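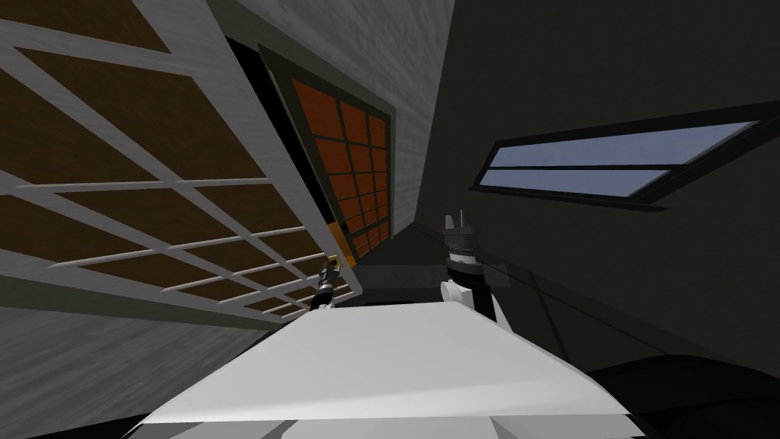

Ticket: Wetier home heating controller drops off wifi overnight
Opened by: A-yeong Hwang
Status: Open, waiting on customer

What's going on

Hi team, hoping someone can help before I lose my mind (it's July and the house is freezing). I've got the Wetier controller running the ducted heating and it was great from February, when we had it put in, until last week. Now it goes offline every single night, the morning schedule never kicks in, and I get up to a cold kitchen and a very grumpy dog.

The app says "Controller unreachable" and shows the last temperature it heard about. If I walk over and press the button on the unit it wakes up, the light goes green and the app catches up within a minute. Then it's good as gold all day and carks it again once we've gone to bed.

My setup

Controller is on the hallway wall, app is up to date on my phone and my partner's. Modem is a Julel, the tall one that came with our internet plan. It's in the study with one wall between it and the controller. I also have a Herath extender at the other end of the house, mostly for the telly. Internet is the 100 plan and everything else stays connected overnight, including the doorbell.

What I've tried so far

Turned it off and on. Of course.

Turned the modem off and on, and left it off while I made a cuppa.

Forgot the wifi on the controller and added it again. Fussy little job with the arrows, and I got the password wrong twice because the lower case l looks exactly like a capital I on that screen.

Deleted the morning schedule and made a new one. No difference, it can't run what it can't hear!

Swapped the backup batteries. The old ones were reading 96 per cent in the app so I didn't have high hopes, but I had a pack in the drawer.

Haven't done a factory reset. I've got all the zones named and set up how I like them and I really don't want to do it again unless you tell me I have to.

Update, Tue 4 July

Afonso Sequeira from your support line rang me back, thanks Afonso, very patient man. He had me open the connection log, which I didn't even know was there (Settings, then About, then hold your finger on the version number). The log only keeps the last 1000 lines and mine was full of the same thing over and over: "lease expired, renewing", then "renew failed". First one at a bit past eleven at night and then every 30 seconds until I pressed the button in the morning.

He reckons the controller is asking the modem for its address again and not getting an answer. He asked whether anything had changed on the modem and I said no, and then felt like a dill, as I'd switched on the night-time kids' profile last week when my nephew came to stay. It pauses "unassigned devices" at eleven. Guess who's an unassigned device.

So I've gone into the Julel page, moved the controller into the Home group and switched the kids' profile off altogether, as the nephew's gone home now. Afonso also got me to reserve an address for it, under Advanced, LAN, Reserved. You have to hit Save at the bottom AND Apply at the top or it forgets the lot. I did it twice before I noticed.

Still to sort out

Can you leave this open until I've had a few nights out of it? I'll post the log if it drops out again.

Two other things while I'm here. Could the app send a notification when the controller goes unreachable? I'd have loved a ping at eleven while I was still up and could do something about it. And the help page for the connection log still talks about the Nirngate app, which I gather is what yours used to be called, and the menus in those instructions don't match mine at all.

Cheers,
A-yeong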